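Reading the fall schedule for Noline, the streaming service, so you don't have to. Thread. 1/9

Their lead title is Treloar, a legal comedy set in a county courthouse. Episodes run 40 minutes with ads and 31 without. The press kit lists only the first number. 2/9

The pilot was shot as a single-camera show. A laugh track was added after test screenings, then removed from every episode but the second. The second is still up with the laughs in. 3/9

Jendau, the production company, also makes Pludero, the reality series where contestants run a failing hotel. Both shows use the same lobby set. The front desk in Pludero is the clerk's window in Treloar, repainted. 4/9

Pludero has 655 hours of raw footage per season, according to its own trailer. The finale spends 11 minutes on a parking dispute. 5/9

Release pattern: 2 episodes at launch in September, then one a week — except Pludero, which drops whole. Noline calls this a hybrid model. 6/9

Credits note. Treloar lists nine executive producers and one writer. The writer is also credited as the voice of the elevator. 7/9
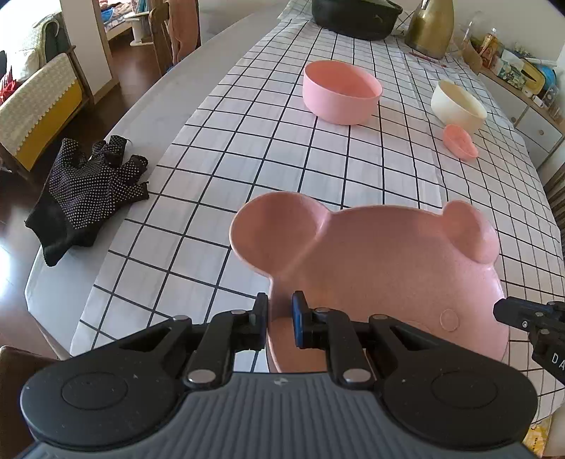 A reply from marlowe_tapes says the elevator has more lines than the judge through episode four, and that the judge was written as a silent role until the network asked for a catchphrase. I checked the captions. The elevator is ahead. 8/9

Season two of Treloar is already ordered. The lobby set is booked for Pludero through March, so expect a lot of scenes in the stairwell. 9/9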